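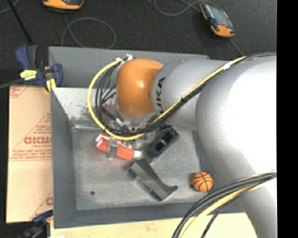 tinbucket
Planner's driving me mad. I'm on this arm with the Hagedorn grasp scorer bolted on, and any pick near the bin wall gets thrown out as a collision. My guess is the cable model. I've got it as one fat capsule along the wrist, but the yellow cable loops right out to the side and the black bundle bends much tighter, so the capsule is wrong for both. 64 candidates in, none out.

Lesstead_Rob
Padding too big, I'd bet. Mine was set to 5 cm by default and I never noticed. Drop it and try again.

nornolent
Disagree with Rob — shrink the padding and you'll snag that loop sooner or later. Split it into separate capsules per cable. Planning went from 64 ms to 900 ms for me but I'd rather wait.

Lesstead_Rob
900 ms a pick is daft though.

tinbucket
Tried both. Padding alone gave me picks I didn't trust by the wall. Split capsules are slow but sane, so I'm keeping those and caching the wrist poses. Will post the config tonight.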